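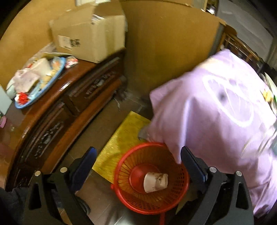

*A paper cup in a red waste basket.*

# Call for participants: household waste diary, Bretstead

The Drurnis waste study is looking for households in Bretstead to keep a diary of what they throw away at home. The diary runs for 7 weeks, starting in June. Households that complete it are paid $300.

We want to know what goes into the small baskets in bedrooms, bathrooms and home offices. City figures are based on what gets weighed at the curb, and by then everything from the house has been mixed together. A lot of paper and packaging that could be recycled starts out in a room with only one basket in it. We would like to see how much, and which rooms it comes from.

## Who can take part

You can apply if:

- you live in Bretstead, in a house or an apartment, and expect to stay at the same address through the end of July
- your household has at least 2 people in it
- one adult is willing to be the diary keeper for the whole period
- you have curbside pickup or a shared dumpster in your building

Renters and owners are equally welcome. You don't need to recycle now, and we are not looking for people who are especially careful about waste. Households with children in diapers can apply, but please say so on the form, as we have a separate diary page for that.

We can't accept households that run a food business or a day care from home. People who work for a waste hauler under contract with the city are also not eligible.

## What you will do

The diary keeper picks three rooms other than the kitchen. Each room needs its own waste basket. If you already have baskets, use those. If you don't, we will give you one for each room and you can keep them afterward.

Every evening, the diary keeper looks in each basket and writes down what was added that day. The diary is a printed booklet with one page per day and a column for each room. Items are entered in plain words, such as "paper cup," "tissues," "cereal bar wrapper" or "junk mail, opened." You don't have to weigh anything during the week.

Once a week you empty the three baskets into the bags we supply, weigh each bag with the hanging scale in your kit, and write the weight on the last page of that week's section. After that the bags go out with your regular trash. We don't collect them and we don't look through them.

Most households in last year's trial spent less time on the evening entry by the second week, once they knew the columns. The weekly weighing takes a little longer. There is a page at the back for notes, and we read those, so use it if something odd happens (guests, a move of furniture, a kid's birthday party).

Please don't change how you throw things away because of the diary. If you normally put bottles in the bathroom basket, keep doing it.

If you go out of town, mark the days as "away." Up to 7 away days are fine. If you will miss more than that, call us before you leave and we will work out whether you can continue.

## Visits

There are 2 home visits. At the first we bring the kit, go over the booklet and note where the baskets are kept. At the second we pick up the booklet and the scale and ask a few questions about how it went. Visits can be scheduled between 9 a.m. and 7 p.m. The diary keeper has to be home for both.

## Payment

The $300 is paid by check or gift card after the second visit. If you stop early, you are paid for the full weeks you completed, with nothing for a partial week. You can stop at any time without giving a reason.

## Privacy

Your name and address are kept apart from your diary. Each booklet has a number on the cover, and the number is all that appears in our records of the entries. You can leave out any item you would rather not write down. Put a line through the space so we know something was there. Medicine packaging can be entered as "packaging."

Results will be reported for Bretstead as a whole and by type of housing. A copy of the report will be mailed to everyone who took part. The booklets are shredded once the report is finished.

## How to apply

Application forms are at the front desk of the Drurnis office, 642 Pultia Street, and can be filled out there or taken home. If you can't get to the office, leave a message at the desk line with your name and mailing address and we will send you a form.

The form asks for:

1. The number of adults and children in the household
2. Type of home and type of trash pickup
3. The three rooms you would use
4. Any dates in June or July when you know you will be away
5. Whether you need baskets

Forms are due by the end of May. We will have more applicants than places, and we choose so that there is a mix of household sizes and of houses and apartments. Everyone who applies will get a letter either way. If you are put on the waiting list, we may still call you during the first week of the study.

Questions about who can take part should go to Agnes Skinner. For questions about payment or privacy, ask for Dougal Nisbet. Both can be reached through the front desk, 9 a.m. to 4 p.m. The booklet is available in large print and in Spanish. Check the box on the form if you would like one of these.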